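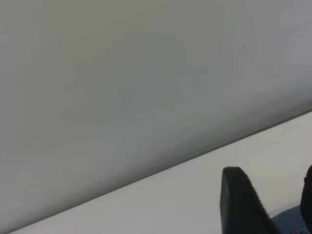 11 May 2024: the sourdough question

Gave up on the Makori starter. Fourteen days of feeding it twice daily, as the leaflet demands, and it smells of nail varnish. The leaflet says this is "a sign of character". I have my doubts. The leaflet also claims the culture goes back to a bakery in Ultness in 1971, and I'd like to know who kept the paperwork on a jar of flour and water.

Went into Virkeck for ordinary yeast. The wholefood shop has put up a board saying bread made the slow way is easier on the stomach. Easier than what, it doesn't say. My stomach has had sliced white for most of its life and never sent in a complaint. Bought the yeast, plus a bag of Breris strong flour at a silly price, so I'm no better than the rest of them.
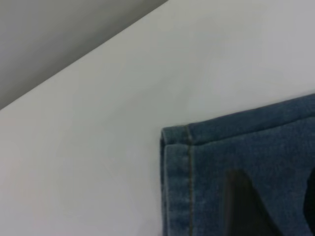

Saturday.

Loaf made by teatime. Bit flat on one side, tasted of bread. Ate two slices with too much butter while reading the leaflet again. It now wants me to join a mailing list. May try the starter once more in September when the kitchen is cooler, though I said that last year about the kefir.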